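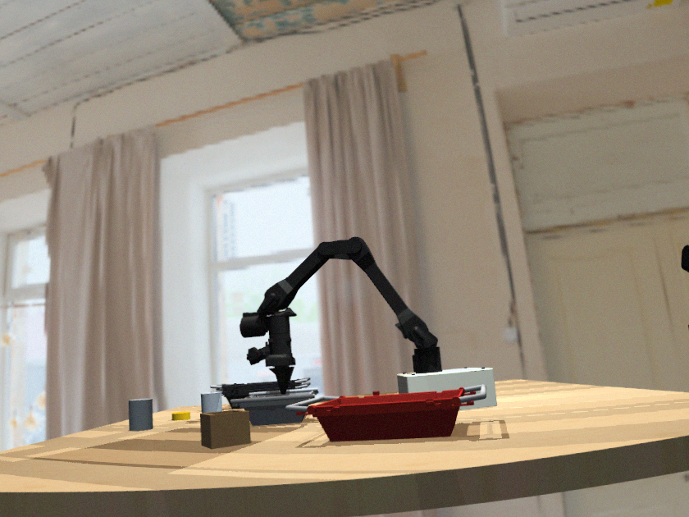 Every few months we're asked to believe that two actors who just finished a movie together have fallen in love, and every few months the movie happens to be opening. The latest pair is Kenna Semple and Sofia Tsakiris's younger brother, Elton, who were seen leaving the same restaurant 3 weeks before the premiere of Grundell. Seen by whom? The blogs don't say. One photographer, apparently, who knew which door to stand at.

I'm not calling anyone a liar. Maybe they like each other. But I've read 6 write-ups of that dinner and they all use the same line from the same "source close to the couple," who talks a lot like a press release. "They bonded on set." Fine. I've bonded with people at work too, and it never made a magazine.

Sofia has been through it herself. Her engagement to a singer lasted exactly as long as the publicity for Prondia, and the fans who had written long posts about fate were left looking silly. Some of them are writing the same posts now about Elton.

What bugs me is how little we ask for. A shared car and a liked photo, and it's a romance. If the two of them are still having dinner in September, when Grundell is out of theaters and there are no tickets left to sell, I'll gladly send flowers. Until then I'd wait on picking out baby names.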